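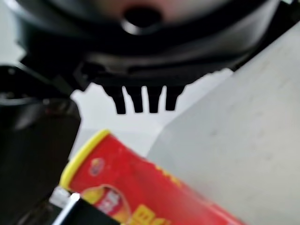

The red one, lying down.

The shop at Pluseck Halt opened at last in September 2025, and I was there before the shutters were fully up. I had walked past that locked door since December, and now there were crisps! Proper crisps, in tubes with yellow lids, standing on a dark metal shelf as if they had been waiting all winter for me.

I went along the row with one finger out. Maroon, golden orange, bright red. Green bottles above them, lovely and shiny under the lights. I had £11 in my coat and no plan at all, and I can't tell you how rich I felt.

My grandmother used to say that Tellell, where she grew up, had one shop with 300 hooks in the ceiling and something hanging from every hook (hams, kettles, a sledge once). She could still recite them in order at the end of her life. I never saw the place. But standing on that striped carpet I began saying the colours under my breath, left to right, the way she did, and I swear I could smell paraffin and oranges. 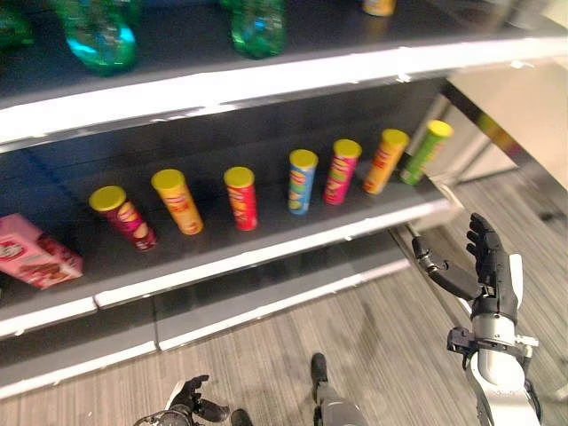

Which shelf were the crisps on?
The middle one, with the bottles on the shelf above.

I bought the red one in the end. I ate half on the Covov train with the window down, and pressed the lid back on tight for the walk home.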